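Clamby Bench Recordings: README

Hello, and thank you for opening this file before opening the data. Clamby is a set of recordings from the computer bench at the Zarkunthorpe refurbishing shop, where used office desktops get stripped, sorted and put back together for another few years of use. Part of the bench work is now shared with two robot arms, and this collection was put together mostly to look at what that sharing does to a working day. You can certainly train a model on it too, and we'd be glad if you did, but please read the notes from the bench staff as well, as they were as much work as everything else!

What's in the collection

There are 344 recordings, each covering one task on one desktop computer. The tasks are small and will sound dull to anyone who hasn't done them all day: placing a processor, seating a memory module, working inside the drive area, pulling a cable out of the way. With each recording come the arm positions, the view from a fixed camera, and a short written note from the person who was standing at the bench at the time. The notes run from a single grumpy word to most of a page, and we left them all as they were written, spelling included.

The recordings are kept in three folders:

clamby/arms: joint positions and gripper opening, one file per recording
clamby/views: video from the fixed camera
clamby/notes: plain text notes, matched to the recordings by file name

A fourth folder, clamby/old, has early tries from before we settled on the present table layout. It's there for the curious, and the file names in it don't follow any system we could explain to you now.

How the bench is set up

The tower lies on its side with the panel off, so the arms and the person are both looking down into it. Loose parts wait on a gray printed plate to the left, which we call the Pikummont plate after the street where the first one was printed. It has gone through more versions than anything else in the project, and nearly every change came from the bench staff, who know very well where a hand wants to find a processor without looking for it.

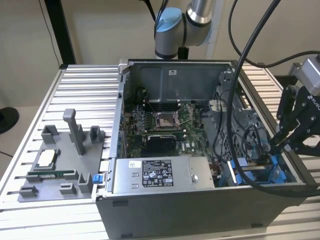

What changed for the people at the bench

Before the arms came, one person took a computer from start to finish. You picked it up, opened it, cleaned it, swapped what needed swapping and signed the ticket. With the arms, a person sets up the case and the plate, starts the task, keeps an eye on it, and takes over for whatever the gripper can't manage, such as stubborn cables or a latch that has been painted over with years of dust.

Some of this has been very welcome. Sore thumbs come up a lot in the earlier notes and much less in the later ones, and several people wrote that they finally have time to look properly at a board instead of rushing on to the next. The waiting has been harder to get used to. A task that takes a practiced person 25 seconds can take an arm 3 minutes, and standing next to something slower than yourself is tiring in its own way. We tried having people prepare the next case during the wait, which helped some of them and annoyed the rest, so now it's left up to each person.

Pay and hours stayed the same during the project, and the tickets are still signed by a person. Staff asked for both of those in writing before recording began, and got them.

Known gaps

Around 40 recordings have no note, mostly from the end of the afternoon shift. Please don't read the blank ones as "nothing happened."
Laptops aren't covered at all. Neither are slim desktops.
Notes in Spanish from our sister shop in Cárdenas are included without translation.
Time stamps in the notes were typed by hand and may drift from the video by a few minutes.

Using the data

You're free to use it for research and teaching. If you quote from the notes, quote the whole note, please, and don't try to work out who wrote it. We ask that the collection not be used to set work targets or to rate individual workers, and anyone who wants it for that purpose should write to us first and expect a long reply. Corrections are always welcome, and we try to get a fixed version out each February.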